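Search this site Enter keywords
Print this page | E-mail a link

Against the clear box
Antonina Koval

Every March I am told that my drawers would behave if only I bought clear plastic. The Sarnance range wants me to own 6 sizes. I remain unconvinced.

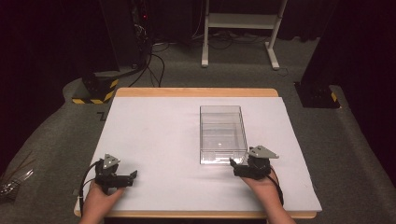
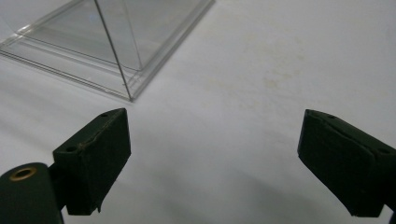

See-through, say the fans, so you always know what you have. I know what I have. It is batteries, string and a key to a shed we sold. Being able to see the string has never made me throw it out. What clear plastic does show is dust, and every thumbprint in the house. My mother kept buttons in a biscuit tin for decades and could find any one of them by rattling it. I'd sooner have the tin.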